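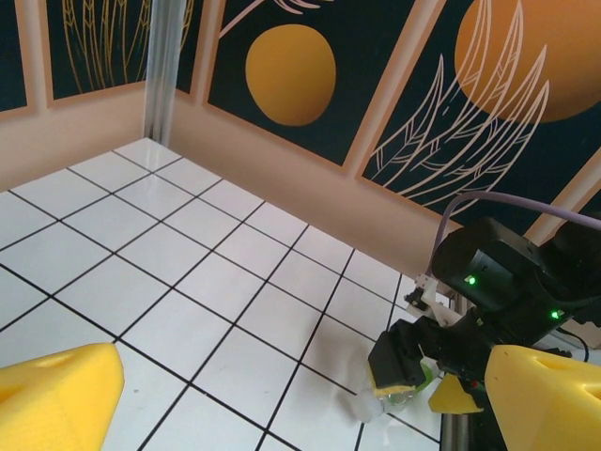

Figure 1. Wrist camera view with the second gripper at a small translucent object on the tiled floor.

Grasp Timing on a Tiled Floor: Wrist Camera Software for a Two-Gripper Setup
Kerstin Frerichs and Bülent Özkan
Project report, March 4, 2020

1. Aim

Our project group took over the Guvon control code from last year's students. It could pick up coloured blocks but had trouble with clear or faintly tinted objects. We wanted to find out how much of this could be fixed in software, using only the wrist camera and the servo position readings.

2. Input

The camera looks out between its own yellow foam fingertips, which fill both bottom corners of the picture. We mask these areas before doing anything else. The mask is drawn once for each finger opening and stored in a lookup table.

Behind the floor in Figure 1 are dark panels with orange discs and pale leaf shapes. The old detector searched for strong colour anywhere in the picture and often picked one of the discs as its target. We now fit the grout lines first and use them to estimate the floor plane. Anything beyond the peach wall base is dropped. Bülent wrote this part, and it is the change that made the most difference.

3. Finding the object

A translucent object has weak edges, and the floor can show a faint reflection under it. Our first version joined the object and its reflection into one tall shape, so the planned grasp point came out too low. The current version looks for breaks in the grout lines and then tests each candidate against the floor plane. Shapes that continue below the contact line are trimmed.

We labelled 1391 pictures by hand. Of these, 900 were used for tuning and the rest were kept for testing. Labelling took much longer than planned - mostly because we changed our minds on how to mark reflections and had to redo the early ones.

4. Closing the fingers

The planner sends a target width and the controller closes in small steps. It stops when the servo position lags behind the command for several steps in a row. Foam pads make this harder to judge, as they give before the servo slows down. We added a delay of 600 ms before the final check so the reading could settle.

5. Open problems

The floor fit fails when the gripper covers too many grout lines. In that case the program keeps the last good plane, and this is only safe if the arm has not moved. Kerstin has started on a check that compares joint readings before reusing a plane, but it is not merged yet. The stop rule also has one threshold for all objects, and we would like to set it from the estimated width.

The code and the labels are in the Rothe folder on the group drive. The settings file there is the one used for this report.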